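New table in at Jellis, and the puffy pot is staying

If you've been in to Jellis over the past couple of weeks you'll have noticed the furniture has moved around again. I know, I know. I write this little news page and even I walked into the wrong end of the room on the first morning. But there's a proper reason for it this time, and it's a good one: the white table has finally come up from the basement, and it's living in the main room from now on!

For anyone who missed the earlier grumbling, the old craft table (the brown one with the burn mark) gave up in August. One leg went during a card-making evening, very slowly, like a cow sitting down, and Lucrezia Negri held up that corner with her knee for the rest of the session so people could finish gluing. After that we made do with two folding tables pushed together, and everybody's pens rolled into the crack. I lost a very nice needle down there. I still haven't found it.

We did look at buying new. The one we all liked in the Nikolaidis catalog was 684 dollars before delivery, and there was a long silence when I read that out. Then Elif Naz Polat remembered that there was a perfectly good table under the dust sheets downstairs, holding up boxes of old programs. She went down with a flashlight, came back up with cobwebs in her hair and said it just needed a wash. It needed three washes. We also paid 49 dollars for a new set of feet so that it wouldn't rock, and that was the whole bill.

I have to say it has come up beautifully. It's a nice smooth white top, with a strip of light wood-colored edging that warms it up a bit and keeps it from looking like something out of a dentist's office. You can see what you're doing on it, too. Pale thread on a white table is a bit of a pain, I'll give you that, and a couple of the embroidery people have started bringing a dark dish towel to work over. For everything else it's a dream. Beads show up. Pencil marks show up. Crumbs show up as well, so please, please wipe down when you've finished your muffin.

Now, the pot. I've been asked about the pot more than I've been asked about the table, so let me get to it. It's the cream one that looks like three fat donuts stacked on top of each other, with the widest one at the top and a hollow middle. It came in a box of odds and ends that the Flesteleck shop cleared out when they were changing their window, along with some ribbon, a bag of hooks and a lamp that doesn't work. I put it on the table while I was sorting through the rest and never got around to moving it. By the end of the afternoon four different people had picked it up and told me what it was for.
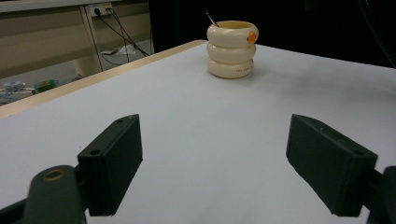

Page last changed: 12th September

Lucrezia says it's a planter and that it wants something trailing in it. Elif thinks it's for kitchen spoons. My own vote was for knitting needles, but the long ones tip sideways and look untidy, and I was outvoted anyway. One of the Thursday-ish crowd (we've shuffled the sessions so many times that I've stopped calling them by the day, but you know who you are) wanted to take it home and put a candle in it, and was told very firmly to put it back.

So we've compromised. For now it stays on the white table, and it'll be the home for the slips for the fall swap. If you want to put something in the swap, write it on a slip, fold it once, and drop it in the top. No need to add your phone number if we already have you on the list. If your handwriting is anything like mine, print.

About the swap itself, because I've had a few questions. It's the same idea as the spring one: you bring craft supplies you're never going to use, and you go home with someone else's. Yarn, fabric, paper, stamps, buttons, frames, tools in working order, all welcome. Please don't bring dried-up paint. Last time we ended up with a whole shelf of it and I was the one who had to drive it over to the recycling center, with the windows down. Magazines are fine as long as they're craft ones and there are fewer than ten of them. Patterns should have all their pieces, or at least a note telling people what's gone missing.

We had around 360 items change hands in the spring, and the fabric went first, as it always does. If you're after fabric, come early and bring a bag with strong handles. The button jars lasted until the end and two of them are still on the windowsill, so help yourself any time.

The white table will be for small things, and the folding tables will go along the wall for the bulky stuff. We'd like to keep heavy machines off the white top if we can. It's sturdy enough, but we've only just got it clean, and a sewing machine dragged across it would break my heart. If you're bringing one in, come and find Lucrezia or me and we'll show you where to set it down.

A word about looking after the table the rest of the time. Elif has put a spray bottle and a stack of cloths on the bottom shelf by the door. It's just dish soap and water. No scouring pads! No cutting straight onto the top either, even if you're being careful, even if it's just the one little snip with the craft knife. The cutting mats are in the tall cupboard, and there are enough for a full class. Hot glue guns go on a tile. The tiles are next to the mats, and if you find one with a blob on it, the blob peels off once it's cool.

The two folding tables are going to the Nemum reading group once the swap is over. They've been balancing their tea things on a bookcase since spring and they're delighted. If anyone has a car with a back seat that folds flat and can spare half an hour, I'd love to hear from you. They weigh less than they look, but they won't go in mine, I've tried.

We've also had some good news on the cushion fund. The bake sale brought in 295 dollars, the best we've done, and I'm told it was mostly down to the lemon bars. That gets us new cushions for the wooden chairs and leaves a bit over for a second desk lamp. The cushions will be dark green unless somebody talks Lucrezia out of it before she puts the order in. I happen to like dark green, so it won't be me.

One last thing. There's still a gray cardigan on the coat hooks with a tape measure in the pocket, and it's been there since before the old table collapsed. It has wooden buttons and someone has mended the left elbow very nicely. If it's yours, please come and get it before the swap, because anything left on the hooks on swap day tends to get swapped.

Slips are on the shelf above the spray bottle, with the pencils. Drop yours in the pot whenever you're next in.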